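My shelf of big biographies, and how I finally got through them

I have a weakness for lives of scientists and churchmen, the fatter the better. For years I bought them, read forty pages, and put them back with a train ticket stuck in at chapter two. Then one December I counted up the pages I had waiting on the bottom shelf and got to 2244, all of it bought with good intentions and my own money. So I changed a few habits at home, and these are the ones that stuck.

Read the chronology first. Most serious biographies have one, usually in the front, sometimes hidden behind the notes. I photocopy it, fold it in half and use it as my bookmark. When the author jumps back to the grandfather's parish for the third time I can see where I am.

Keep a cast list. A plain index card is fine. I write the name, who they are to the main person, and the page where they first turn up. Old families reuse the same four names forever, so I add a nickname of my own (Uncle Debt, Angry Bishop). My friend Femke Michiels does hers in the back endpaper in pencil, and I wince every time, but she finishes her books.

Fix a time and a place. Mine is 6:30 in the morning at the kitchen counter, before anybody wants anything from me. Ten pages with breakfast. I tried evenings and I was asleep by the christening every single time!

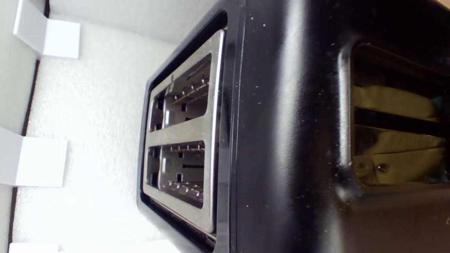
The toaster.

Get the weight off your wrists. My heaviest one is a two-in-one edition that runs to 1196 pages, and holding it up hurt. A cookbook stand does the job beautifully – look for one with a deep lip and little arms that hold the pages down. If the spine is stiff, open the book a few pages at a time from each end and press gently down the gutter before you start. Never crack it open in the middle, you'll have loose leaves by summer.

Butter and paper don't mix, I know, I know. If you get a grease spot, lay a clean sheet of blotting paper on each side of the page, put something heavy on top and leave it overnight. Cornstarch helps too. Shake it on, wait a few hours, brush it off with a soft paintbrush. Old spots mostly stay put and I've made my peace with mine.

Skip the battles, or the alchemy, or the theology, whichever one bores you. Put a slip in the page and go back later if you feel guilty. I skipped most of a long quarrel about church pews once and didn't miss a thing in the chapters after it.

Do the endnotes in one go. I used to flip back for every little number and lose the thread. Now I finish the chapter, then read its notes straight through with a second bookmark back there. Some of the best gossip is in the notes.

For secondhand hardbacks that smell of basement, stand them open like a fan in a box with a dish of baking soda next to them, lid on, for a week or two. Change the soda if it isn't working – some of mine needed three rounds.

And if you're just starting, pick something under 600 pages with pictures in the middle.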